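We use cookies to remember your reading settings. By continuing to browse you accept our cookie notice.

3. Gathering the grasp examples

3.1 Workspace and objects

All examples in the Laro set were gathered at one station in the Serholm laboratory, over a period that began in December. The station uses a KUKA arm mounted beside a low table, with two metal bins side by side on the tabletop. The arm picks an object from one bin and drops it in the other. When the first bin is judged empty, the direction is reversed, so that no person has to refill anything during a run. A fixed camera looks into the bins and supplies the only picture the learner is given.

We chose household goods and toys that were cheap to replace and that differed in stiffness, outline and surface. Soft items were included on purpose. In an earlier trial with hard blocks only, the learner settled on a narrow closing width and kept to it, and the resulting policy did badly on anything that gave way under the fingers. Objects were swapped in small batches between runs, and a worn or broken item was left in the pool unless it had sharp edges.

The bins were held in place with clamps at the rim. During the first week they were not clamped, and a low grasp near a wall could push a bin far enough to spoil the calibration between camera and arm. Attempts from that week have been left out of the figures given below. We did not clean or repaint the bin floors as they wore. Scratches and scuffs built up during gathering, and we wanted the learner to meet them in training instead of for the first time in use.

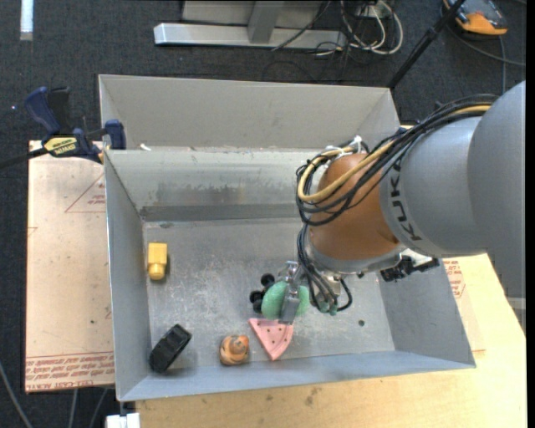 Figure 2. The arm over the front bin, with a soft green object held at the gripper and other items on the bin floor.

3.2 How an attempt is recorded

Each attempt starts with the arm clear of the bins. A picture is taken, a grasp point is proposed, and the arm moves above that point and lowers the gripper. After closing, it lifts to a set height and waits while a second picture is taken. The label comes from comparing the two pictures of the bin and from the width between the fingers. If the two signals disagree, the attempt is marked as unsure and goes to a person for checking.

Grasp points came from 2 sources. In the early runs they were drawn at random from the area inside the walls, with a margin to keep the wrist away from the rim. In the later runs they came from the current version of the policy, with a share of random points mixed in. Random points succeed rarely, but they reach the corners, which the policy tends to avoid once it has had a few failures there.

We stored the full arm path for every attempt, together with both pictures, the finger width and the label. Stops caused by the force limit were stored as well and given a separate label. It would have been simpler to drop them, but a stop often means that the gripper came down on top of an object, and that is a useful failure to have on record.

3.3 Size of the set and checking

The set holds 4,000 attempts. Of these, 1,223 were labelled as successful and 547 were marked as unsure and checked by hand. The remainder were failures of one kind or another, including the force stops. Checking was done in the Skenex viewer, which shows the two pictures next to each other and plays the arm path on request. The most common cause of an unsure label was a thin item gripped by one edge, where the finger width was close to the closed value.

Clutter was a second cause. When objects lie against each other, lifting one often shifts its neighbours, and the comparison of pictures then reports a change whether or not anything was held. We tried a stricter threshold but it turned too many true successes into failures, so the original value was kept and the extra checking accepted.

Cables and hose were routed along the outside of the arm. We limited the wrist rotation to keep them from being pulled tight, which removes some grasp angles from the set. A user with a different arm should bear this in mind, as the policy has no examples at those angles and its scores there mean little. The Hyvönen split, used for all tests in Section 4, holds back whole objects and not single attempts, so that no test object appears in training.

Contact the editorial office | Copyright 2026, the authors | Back to top

Related items
Learning to pick from two bins without resets
Soft objects and finger width as a success signal
The Skenex viewer: notes for labellers
Holding back objects when testing grasp policies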